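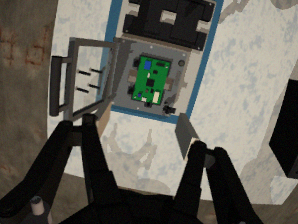
Relatório de progresso n.º 3 – Reparação e reutilização de pequenos equipamentos eletrónicos, programa Estamura

O presente relatório cobre o período decorrido desde março e incide na triagem, na desmontagem e na recuperação de componentes de equipamentos entregues nos pontos de recolha de Brundby e Cillach. O procedimento de desmontagem foi revisto em dois aspetos. As caixas passam a ser abertas antes de qualquer ensaio elétrico, e a base da caixa e a placa de circuito são registadas em linhas separadas da ficha de entrada. Uma base cinzenta com uma placa verde a meio corresponde, portanto, a dois registos, mesmo quando ambas seguem juntas para a bancada seguinte. A alteração aumentou o tempo de registo, mas eliminou a ambiguidade detetada na auditoria interna anterior, em que placas reutilizáveis tinham sido abatidas com a respetiva caixa.

1. Execução física

Foram recebidos 62 equipamentos. Destes, 25 foram reparados e devolvidos a utilização, 20 foram encaminhados para recuperação de componentes e os restantes aguardam diagnóstico. A meta contratual para o período era de 20 reparações e encontra-se cumprida. A fila de diagnóstico concentra-se nas fontes de alimentação comutadas, cujo ensaio em carga exige um equipamento ainda não disponível em Cillach.

2. Recuperação de componentes

A separação por dessoldadura a ar quente foi mantida para condensadores, conectores e reguladores. Os condensadores eletrolíticos são medidos em capacidade e resistência série equivalente; os que excedem a tolerância são rejeitados sem segundo ensaio. Inês Correia concluiu a tabela de critérios de aceitação por família de componente, que substitui as notas avulsas usadas até aqui. Falta validar os critérios para relés.

3. Formação

Realizaram-se 3 sessões, conduzidas por Hamisi Nyanda, sobre descarga segura, identificação de baterias de lítio danificadas e preenchimento da ficha de entrada. A quarta sessão, sobre soldadura sem chumbo, transita para o período seguinte por indisponibilidade da sala.

4. Desvios e riscos

a) A entrega do banco de carga encomendado à Keskinen está atrasada. O fornecedor não confirmou nova data.
b) O consumo de fluxo e de malha de dessoldar excedeu a previsão. Propõe-se a transferência de verba da rubrica de deslocações, sem alteração do valor global.
c) A recolha em Brundby apresenta uma proporção elevada de equipamentos sem etiqueta de origem, o que impede a devolução ao titular após reparação. Ehsan Bhutto está a rever o talão de entrega.

5. Período seguinte

Encerrar a fila de diagnóstico, validar os critérios para relés e apresentar a Larysa Marchuk o inventário consolidado de componentes recuperados. O mapa de despesas segue em anexo separado, já conferido por Mwanaisha Mwaipopo.

17 de junho de 2023

Partilhas: 3
Comentários: 0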